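Notes for whoever picks this up next. Written fast, will tidy later.

# Kodormont talent-show exits – data card

A small table of judges, hosts and panel regulars leaving TV talent and reality shows, put together from entertainment press coverage. One row per departure. What was reported first, what the channel said, what the person said, and how long between the two.

Not a gossip file. We wanted to see how often "won't be returning" turns into something else once the statements come out.

## What's in it

- `exits.csv` – the main table, 62 rows
- `statements.csv` – quotes from channels, production companies, agents
- `sources.csv` – one line per article, with outlet and month
- `notes/` – odds and ends, mostly mine, mostly unreadable

Join on `exit_id`. Don't join on show name, the spelling is all over the place (Kimier alone has the dance show under 3 different titles).

## Columns in exits.csv

| column | what it is |
|---|---|
| `exit_id` | ours, means nothing |
| `show` | as printed in the first article |
| `role` | judge, host, mentor, guest panel |
| `first_word` | how the exit was first put: dropped, left, paused, "mutual" |
| `last_word` | same but from the latest article we have |
| `who_spoke_first` | channel, producer, the person, unnamed source |
| `gap` | days from first report to first named statement |
| `reason_given` | free text, keep it short |
| `confidence` | high / middling / low |

`gap` is blank when there was never a named statement. Blank is not zero. Somebody averaged it as zero in the September version and the chart was rubbish.

## Where it came from

Public articles only. Started with the Vustell listings archive, then Quintero's weekly round-ups, then followed the links out from there. If an article only repeats another article it goes in `sources.csv` with `repeat = y` and doesn't count towards anything.

Social media posts by the person themselves count as a statement. Likes don't. Deleted posts count if two outlets quoted the same wording, otherwise leave out.

Paywalled pieces – headline and first paragraph only, marked `partial`.

## How rows were labelled

2 passes. First pass reads the earliest article cold and fills in `first_word`. Second pass reads everything else and fills in the rest. Try not to do both on the same row on the same day, you start seeing what you expect.

Where the passes disagreed we kept both in `notes/` and put confidence at middling. About 6 rows are like this and most are guest panel people, where it's never clear if they'd been hired for the next series in the first place.

## Known problems

- Heavy on singing and dancing shows. Cookery barely there.
- "Source close to the show" gets lumped with "insider". Probaly shouldn't be.
- Contract end dates mostly missing. So we can't tell fired from not renewed, and neither can most of the papers tbh.
- Kimier's older pages have no time on them, only the month, so `gap` is a guess there. Flagged `gap_est`.
- Coverage is much thicker for winter finals than for anything shown in summer. That's the press, we haven't corrected for it.
- One show changed channel mid-series. It's in twice. Known, not fixed.

## Please don't

- use it to say why any one person left. `reason_given` is what was said in print, that's all
- rank shows by number of exits. Long-running ones will always come top
- quote `statements.csv` without going back to the original article, some of the quotes are trimmed
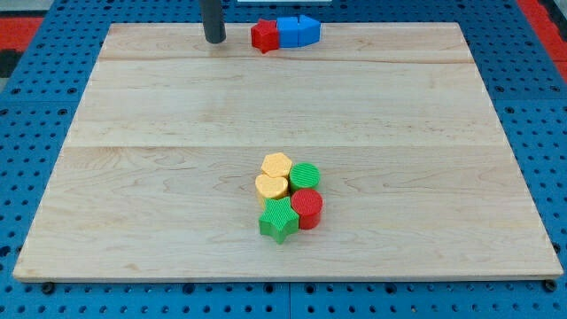 Issue 3

## Changes in this one

- added `who_spoke_first`, was burried in the notes before
- split `host` from `judge` for shows where one person did both, now gets one row per role
- Quintero links updated, they moved the whole round-up section
- dates all day first now
- dropped the `scandal` column. It was yes/no and everyone filled it in differently

## Still to do

Check the Vustell rows marked low. Add returns – a few people came back a series later and at the moment the table makes it look like they vanished for good. Decide what to do about radio spin-offs. Leaning towards leaving them out.

## Using it

Free to use and pass on, just say Kodormont exits table and which issue. Corrections welcome – open a ticket with the `exit_id` and a link to the article, screenshots on their own are hard to check.

Files are UTF-8, comma separated, quotes round anything with a comma in it. Excel will mangle the dates if you double-click, import it properly.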